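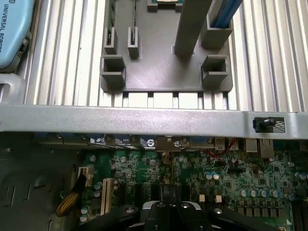 *Grey plate with raised holders, on the ribbed metal table.*

**Progress report to the Jutance Fund: Bromora Toy Makers Archive**

Period covered: September to February
Prepared by: Réka Jakab, Project Lead

## 1. Purpose of the grant

The grant supports the cataloguing of the Shabalala family papers and the recording of interviews with people who designed, made or sold toys for the firm between its foundation and the closure of its last factory. This is the second of three reports. It should be read with the first, which set out the terms of the deposit and the agreed numbering scheme.

## 2. Cataloguing

At the end of February the catalogue held 1,934 entries. These cover the correspondence series in full, the patent files and most of the trade brochures. The order books have not been started. They are heavier and in poorer condition than the survey suggested, and two of the volumes will need their spines repaired before they can be opened flat.

The patent files have proved more useful than expected. They include four versions of the Gukano, the pull-along snail for which the firm is best remembered, and show that the spiral shell was redrawn after the wholesalers complained that it trapped fingers. The family had always understood that the change was made to save paint. We have recorded both accounts in the catalogue entry and have not tried to settle the matter.

A further 400 sheets of loose drawings came to light in a plan chest delivered in November. They were not part of the original deposit list. The family has agreed in writing that they may be added on the same terms, and the revised list is attached as Annex B.

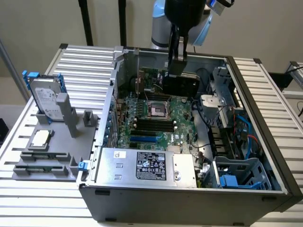 *Open computer tower on the slatted bench, with the arm's gripper inside the case.*

## 3. Interviews

The target for the whole grant is 20 recorded interviews. Thirteen have been completed and nine of these have been transcribed. Those interviewed so far include three former pattern cutters, a travelling salesman, the firm's last packing supervisor and the younger daughter of the founder, who spoke at length about testing prototypes on the kitchen floor with her cousins.

Two people withdrew before recording, one because of ill health. We have written to three others on the reserve list and expect to hear from them shortly. Transcripts are returned to each speaker for correction before they are added to the archive. This takes longer than we allowed for — most speakers have kept the text for a month or more — and the timetable in Annex A has been changed accordingly.

## 4. Public activity

A small display of spinning tops, tin whistles and early Gukano boxes was held in the reading room in December. We printed 200 copies of the accompanying leaflet and all were taken. A talk on toy selling by mail order was well attended, and the branch library has asked for it to be repeated.

The planned visit by the local primary school was moved to the summer term at the school's request.
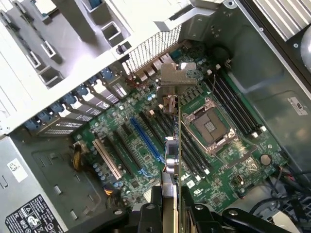
## 5. Spending

Spending is within budget under every heading except conservation materials, where the price of acid-free boxes rose after our order was first quoted. We ask the Fund's permission to move the unspent part of the travel budget to cover the difference. No increase in the total grant is sought.

## 6. Work for the next period

- Begin the order books, starting with the volumes that are sound.
- Catalogue the plan chest drawings.
- Complete the remaining seven interviews.
- Agree with the family which letters should stay closed to readers, and for how long.

The final report will be submitted in September with the full catalogue and a list of all recordings.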